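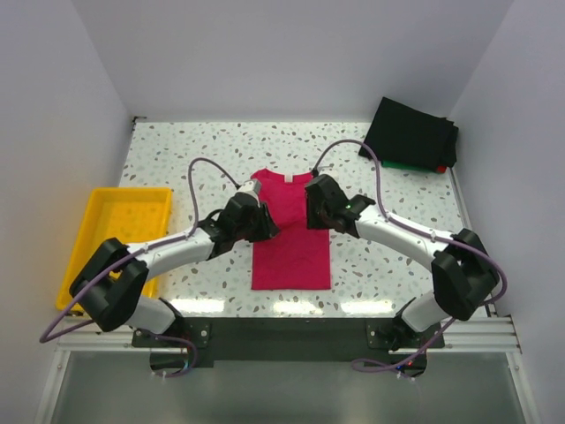 **보도자료 | 2024-03-23**

# 폴트포트, 양팔 로봇 옷 개기 학습법 '젤렐(Jellell)' 공개

안녕하세요, 폴트포트(Foltport) 연구팀입니다. 보도자료치고는 말이 좀 편하더라도 이해해 주세요. 저희가 지금 꽤 들떠 있거든요!

저희가 오늘 공개하는 젤렐은 양팔 로봇에게 티셔츠 개는 법을 가르치는 학습 방법입니다. 천은 잡는 순간 모양이 바뀌어서 로봇한테는 정말 까다로운 물건이에요. 소매를 안으로 접어 넣는 데까지는 잘 가다가도, 몸판을 반으로 접을 때 밑단이 틀어지는 일이 많았습니다(저희도 2월 내내 이 밑단만 붙들고 있었어요).

그래서 동작을 통째로 외우게 하는 대신, 한 번 접을 때마다 두 그리퍼가 옷의 윤곽을 다시 읽고 다음에 잡을 지점을 고르게 했습니다. 주름이 남아 있으면 바로 접지 않고 옷감을 한 번 더 펴요. 사람이 옷 갤 때 손바닥으로 쓱 쓸어 주는 그 동작이랑 비슷합니다.

결과부터 말씀드리면, 학습에는 사람이 로봇 팔을 원격으로 움직여 만든 시연 170건을 썼습니다. 그다음 티셔츠 접기를 100회 시험했더니 81회를 끝까지 해냈어요. 같은 조건에서 윤곽을 다시 읽는 단계를 뺐을 때는 77회였고요. 차이가 4회라 크다고 말하기는 조심스럽습니다. 다만 실패한 경우를 하나씩 돌려 보니 밑단이 틀어진 사례가 눈에 띄게 줄어서 저희는 꽤 반가웠습니다.

아직 못 하는 것도 적어 둘게요. 단추 달린 셔츠와 후드 티는 이번 시험에 넣지 않았고, 어두운 색 옷은 접힌 경계를 놓치는 일이 종종 있습니다. 조명이 작업대에 강하게 반사될 때의 영향도 따로 살펴보는 중이에요.

이번 연구는 세탁 설비 업체 브로스터(Broster)와 함께 진행했습니다. 다음 단계로는 카사이(Kahsay) 작업장에서 수건과 바지까지 종류를 넓혀 시험할 계획이에요. 시연 데이터와 평가 절차를 정리한 기술 문서는 폴트포트 홈페이지에서 받으실 수 있습니다.

취재나 시연 참관을 원하시면 폴트포트 홍보 담당에게 편하게 연락 주세요. 옷 개는 모습은 직접 보셔도 좋습니다!

**문의:** 폴트포트 홍보 담당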